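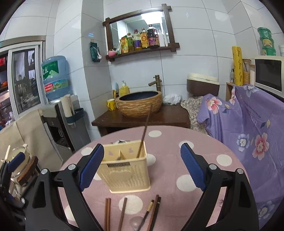
Library databases keep logging me out when I study from home

Asked by Imani Escobedo
Saturday, April 28, 2018

Hello everyone, and thank you in advance for reading all of this, I know I go on a bit. I'm a part-time student at Plellbridge and I do nearly all my coursework at home in the evenings, once the house is quiet. Since I got a new laptop I can't stay signed in to the library databases. I go to the library page, click on Forirley (that's the one with the nursing journals), type my student number and password, and it lets me in just fine. Then I click on an article and I'm back at the sign-in page. If I sign in again I get the article, but the next one I click sends me right back.

My email works, and so does the course site. On campus I never have to sign in to anything, it just opens. I've changed my password and cleared my history, and last night I restarted the router, mostly because I'd run out of other things to try. I have a paper to finish and 30 articles on my reading list, so signing in for every one of them is going to drive me up the wall!

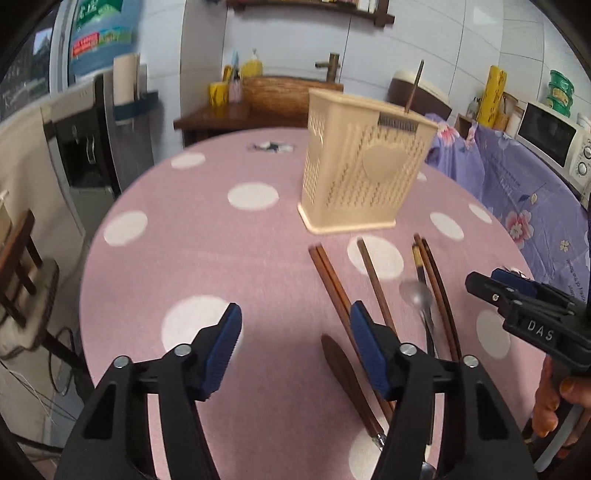
The old laptop never did this, and as far as I know I'm using the same browser, only a newer version. Is it my computer or is it them?

2 answers

Answer from Lucian Stanciu
Same here last December. Try a different browser. Worked for me, didn't look into why.

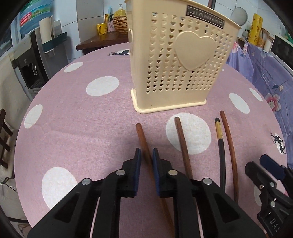

Answer from Ayanda Moodley
Hi Imani, welcome, and please don't worry about the long question, the details really help. I worked the evening help desk at a college library for a good while (not yours, but we had a very similar setup) and what you describe sounds to me like a cookie problem. When you sign in from home, the library's sign-in page leaves a little note in your browser saying "this person is all right, let her through." If the browser throws that note away, every new page asks who you are all over again. On campus it goes by the network you're on, so you'd never notice.

A new laptop usually comes with stricter privacy settings than the one you're used to. I'd go about it this way:

Open your browser settings and find the part about privacy or cookies. If it says to block all cookies, or third-party cookies, change it to allow them. You can also add just the library's address to the list of allowed sites if you'd like to keep the rest as it is, and that's what I do at home.

Close every browser window, open one fresh one, and start from the library's own database page. Please don't use a bookmark to the journal itself! Bookmarks saved on campus often skip the sign-in step completely, and we saw that one at the desk constantly.

Look for an ad blocker too. Some new laptops come with security software that adds one to the browser, and you may not know you have it. Switch it off for the library site only and try a couple of articles.

If you're still being sent back after all that, write to the library and give them the name of the database, the browser and its version, and the time it happened, so they can look it up on their end. Good luck with the paper, and do come back and tell us how you get on.

Comment from Imani Escobedo
It was the third-party cookies! I've opened 3 articles in a row now and not one sign-in page. Thank you so much, Ayanda, and thank you too, Lucian. I did have an old bookmark to Forirley as well, so I've deleted that.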